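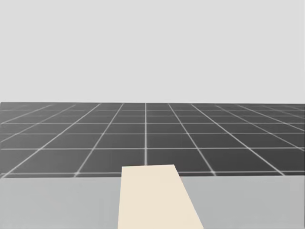

Work with us > Calls for participants > Rules and practice

Filed under: Paid reviewing, automation, short-term

Reviewers wanted for a code of practice on simulated robot testing

Grulness is looking for 10 people to read, argue with and if necessary tear up a draft code of practice. The draft sets out when a firm may say that a robot arm has been "tested" if most or all of the testing was done in a computer simulation. It came to us from Nordin with a note saying it was nearly finished. We don't think it is.

The current text runs to 78 clauses. A good many of them say that testing should be "suitable" or "adequate" and leave it there. One allows a supplier to quote a simulated success rate on a sales sheet as long as the word "simulated" appears somewhere in the same document. Another treats a plain tabletop on a bare grid floor as a fair stand-in for a workplace, with no mention of poor light, clutter, worn parts or a colleague reaching across. Perhaps there are good arguments for both. We have yet to hear them.

Simulation has its uses. It's cheap, it can be repeated, and a crash in it hurts no one. Our quarrel is with the jump from there to a signed certificate. The trial record sent to us in support of the draft lists 2656 simulated runs and says nothing about how many were thrown out beforehand, or who decided. You will be given that record and asked whether you would let a machine work next to you on the strength of it.

Who should apply

We want people who have stood near these machines: operators, fitters, maintenance staff, safety reps, inspectors. Two places are kept for people who build simulations for a living and can tell the rest of us what gets left out. You don't need a degree, and you don't need to have sat on a standards panel before. If you have sat on several, please tell us one thing that changed as a result.

We will not take anyone who is paid by Nordin or who helped write the draft. Past employment is fine if you declare it.

What you would do

Read the whole draft, including the annexes. Send written comments clause by clause, with the wording you would put in its place. Come to two day-long meetings in Tasosville, where we'll have the simulated trials on a screen and the real arms at our Skaroneck workshop a short walk away. Expect the two to be compared, at length.

Comments are published with your name beside them unless you ask otherwise. So are our replies, including the ones where we disagree.

Pay and terms

The fee is 3000 for the full review, paid in two halves, the first when your written comments arrive. Travel is on top. The fee doesn't depend on what you conclude, and you may recommend that the code be dropped altogether. The work should finish by the end of September.

How to apply

Write to Vasilis Krasniqi at the Grulness office by 1 December 2020. One page is plenty. Say what work you have done around robots and describe a rule you have seen followed on paper and ignored on the floor. Please leave out the covering letter about your passion for innovation.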